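How to Budget for a Tabletop Gripper Cell

Filed under: Planning and Purchasing

The steps cover a single-arm cell for light handling on a bench: one arm, one gripper, one wrist camera, one work surface. They assume the room and the host computer are already paid for.

Step 1. Write the part list before the equipment list

List every object the cell has to pick up. For each one, record weight, longest side, narrowest side, and surface type (rigid, soft, clear, glossy). Clear and milky parts go in their own group. They affect the camera and lighting lines of the budget more than the arm line.

Step 2. Size the arm

Add the weight of the gripper, the camera, the bracket and the heaviest part. Compare the total with the rated payload at full reach. If the total is over two-thirds of the rating, price the next size up as well.

Step 3. Price the gripper as a set

A gripper quote often leaves out fingers, the mounting plate and the cable. Ask for all of them on one quote. Our Hedier quote came to $2,323 with one set of fingers and the plate. The Tarar quote had a lower base price but reached $3,127 once the same items were added. Enter the full figure in the sheet, and keep the base price in a side column.

Allow for 6 spare finger pads in the first year if the parts are soft or wrapped.

Step 4. Plan the work surface

Work surfaces are cheap and are usually left out. Budget for at least two finishes. A pale part over a pale top gives the camera little contrast, and a strong grain or vein pattern can be picked up as an edge. Printed or patterned sheets are fine for trials.
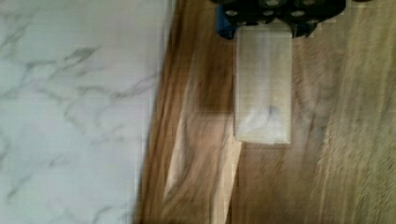

Wrist camera view: translucent white part held over wood grain, marble pattern at left.

Run the hardest part from Step 1 over each finish and save the views. Check for blur and for background showing through the part. Do this before ordering lights - a change of surface may remove the need for them.

Step 5. Add the carrying costs

Enter shipping, spare cables, one spare camera and setup labor. Gualtiero Parisi, who keeps the Fanemwood sheet, adds 10 percent to the subtotal for brackets and fasteners. Kadodico quotes expire at the end of August, so confirm lead times first.

Step 6. Freeze the sheet

Save a dated copy. Later changes go in a new column with the reason and the initials of the person who approved them.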